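Progress report, January
Project: Grevo (simulated grasping from the wrist view)
Prepared for the Erkness fund by the Hajdu group

Hello again from the simulator! Short version first: the wrist-view policy is working better than it did at the last report, training is back on schedule, and I have one request about compute, which I've put further down so you'll read the rest.

We spent most of this period on the approach phase, meaning the last stretch before the fingers close. You may remember that the old policy came in fast and then dithered next to the object. We retrained it on 4,000 rendered episodes, all from the camera mounted behind the gripper, and added a small penalty for changing its mind late. On the held-out rooms it now gets 65 percent of its grasps. The old one got a little under half, so I'm pleased — though I'd like to see the number hold up once we swap in the next batch of furniture.

The thin objects are still the trouble. Anything plate-like that stands on its edge gives the policy very few pixels to go on, and it tends to line up well and then close a touch early. Rounded things are much easier (no surprise there). I tried a depth channel for the thin ones and it helped a bit, but it also made training a lot slower, so for now it's switched off.

The Gever scene set is in. It took longer than I said it would, mainly due to wood textures that loaded at the wrong scale, and I ended up throwing out 1,240 episodes and rendering them again. That's all done and the costs stayed inside the existing budget line.

Coming up: 4 more room layouts, a proper comparison with and without depth, and a first go at letting the policy back off and try a second time when it doesn't like its approach. I'm really looking forward to that last one!

The request: could we move part of the travel money over to rendering hours? We won't use all of it before the summer, and the depth comparison is hungry. A quick yes or no by email is fine.

Two wrist views from the simulator:

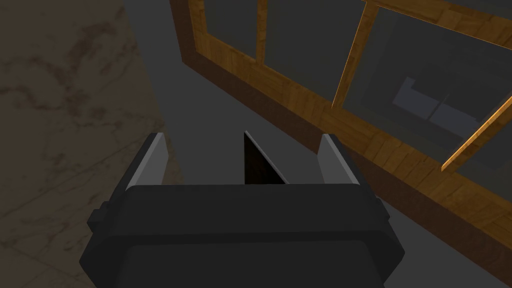
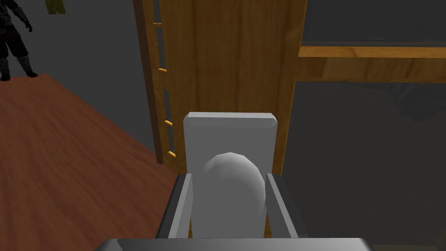
Grevo, wrist view. First: thin dark panel between the open fingers, no contact yet. Second: white rounded object in the gap, with the upright slab behind it.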